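Housekeeping and Guest Rooms, Level 2
Handout 6: The bed, from the mattress up
Notes by Carmela Parisi, handed out 14/03/2019

Right, beds. I've left this one until you'd all had a go at floors and bathrooms, because people come in thinking they already know how to make a bed and then get cross when I make them take it to bits. You do know how to make your bed! What we're after is a bed that a stranger can get into at the Kaslow guest house, or that Fabrice Picard can walk past with his clipboard without stopping.

These notes go with the practical in the upstairs training room. Bring them with you, scribble on them, and if you missed the laundry talk in December borrow somebody's copy of handout 4, as I'm going to mention care labels and I shan't go through all the symbols again.

First, some words, so that we all mean the same thing.

When I say pad, I mean the quilted layer that goes straight on the mattress. Some of you call it a protector, some a topper. A topper is thicker and is there for comfort, so please keep that word for that. The pad is there to be washed so the mattress doesn't have to be.

When I say sheet, I mean the bottom sheet unless I say otherwise. Fitted or flat, we do both.

Blanket means one layer of something, woven or fleecy, that you can fold without a fight. Comforter is the word on the stock list at Fernonow (they buy in from all over, so we're stuck with it), and it means the thick stuffed one that you and I would probably call a quilt or an eiderdown. A duvet has a separate cover. If it hasn't got a separate cover it isn't a duvet, whatever your gran says.

Now, the order of work. Faustine Gaillard, who taught me, stripped a bed from the top down and made you say each layer out loud as it came off. I felt a complete fool doing it and I still do it under my breath. You learn what's on the bed, and you find the things that don't belong to it before they go down the chute. I've had a hearing aid, a set of car keys, any number of socks, and once a very good fountain pen, which had leaked.

So, before you pull anything, look. Have a proper look from the foot and then from each side. What's lying on top? What's been rolled out of the way, and what's hanging down where it shouldn't be?
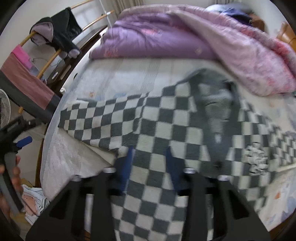
LAYERS AND LOOSE ITEMS

There's a bit of everything on this bed. You've got the purple comforter bunched into a long roll at the head, the checked blanket slung across on the diagonal, a pale sheet with a faint print on it, and the white quilted pad showing at the side. Then there's the grey cloth crumpled on top of the blanket, and that's your loose item. It comes off first, before any bedding moves.

With a loose item you pick it up, shake it out gently over the bed (over the bed, please, so that whatever falls out lands on something soft) and find out what it is. Clothing gets folded and put on the chair. A towel or cloth of ours goes in the bag. If you can't tell whose it is, treat it as the guest's. I would far rather you folded one of our own cloths and left it neatly on a chair than sent a guest's favourite top through a hot wash. Silvia Havlíček will tell you the story about the cashmere if you ask her, and you should ask her.

While you've got something in your hand, look for a tag. Don't guess at fabrics by feel. I've been at this a long time and I still get caught out by things that feel like cotton and aren't.

Next comes the comforter. Lift it clear, don't drag it. A thick one that's been dragged down the bed brings the sheet with it and usually a pillow too, and then you're chasing things round the floor. Fold it in three on the spare chair or the luggage rack. Never the floor, not even a clean floor, not even for a second while you just do the corner. (I can hear some of you thinking it.)

Then the blanket. A checked one is a gift to a learner, as the squares tell you when you're crooked. When you put it back, choose one line of squares and run it along the foot of the mattress. If that line's straight, you're straight, and you can stop fussing. Plain blankets give you no help at all and you have to go by the hem.

Patterned blankets have a right way up as well, quite often. If there's a picture or a bit of lettering on it somewhere, find it first and decide which way it's going to face before you spread the whole thing. We have it read from the foot of the bed, so that anyone coming in at the door sees it the right way round. At Chevalier they do it the other way, from the pillow. Neither is wrong, but one house does one thing.

Then the sheet, and then the pad.

THE PAD

I'm giving this its own heading because it's where most of the marks went last time. A pad that shows at the side of a finished bed is a fail on the practical, and I'm sorry but there it is. It doesn't matter how lovely your corners are.

Pads shift. Somebody sits on the edge of the bed to put their shoes on, day after day, always the same side, and the pad creeps towards them. So check it each time, even when you're only changing the sheet. Stand at the foot, take hold of both bottom corners and pull evenly towards you, then go up each side and smooth from the middle outwards with the flat of your hand. If it's an elasticated one, get the far corner on first, the one by the wall. You'll thank me for that when you're working in a narrow room.

Quilting traps crumbs and hair along the stitching. A soft brush gets it out, or the flat nozzle on low suction. Feel along the edge for lumps too, as the filling bunches up after a lot of washing and guests do notice. If you can feel it through the sheet with your palm, put it aside and tell me.

PUTTING IT BACK

Pad flat, sheet on, sheet tight. A pale sheet with a small print is forgiving about creases and not at all forgiving about stains, so check it in daylight with the curtains open. Hold it up to the window before it goes on if you've any doubt.

Blanket next, edge to the top of the mattress, then turned down by one hand's length. Tuck the foot, do your corners, leave the sides loose unless the room card says otherwise. Give the top few inches a little slack over the feet as well. Nobody over five foot eight enjoys a blanket nailed down at the toes.

Comforter last. Shake it by two corners so the filling spreads, let it drop, then even up the sides. For a room being let tonight it covers the bed. For a room being aired it goes in a loose roll at the head or the foot, and a loose roll means loose! If you squash it tight to make it look smart, the air can't get to it.

WHAT CARMELA CARUSO WILL BE MARKING

(The other Carmela, yes. She's marking, I'm watching. Please put the right surname on your sheet.)

Loose items dealt with before stripping
Each layer lifted, none dragged
Nothing on the floor
Pad smooth and hidden all round
Sheet checked for marks
Blanket square to the foot
Comforter even on both sides
Hands washed before and after

You'll have 20 minutes, which is plenty. Most people finish early and then spend the rest of it worrying at a pillowcase. If you finish early, stand back by the door and look at it as a guest would, then leave it alone.

FOR NEXT TIME

Read the Jovov sheet on wash temperatures, both sides. Have a look at your own bed at home tonight and see how many layers you can name without lifting anything. And could whoever has the second soft brush put it back in the linen cupboard, top shelf, on the left.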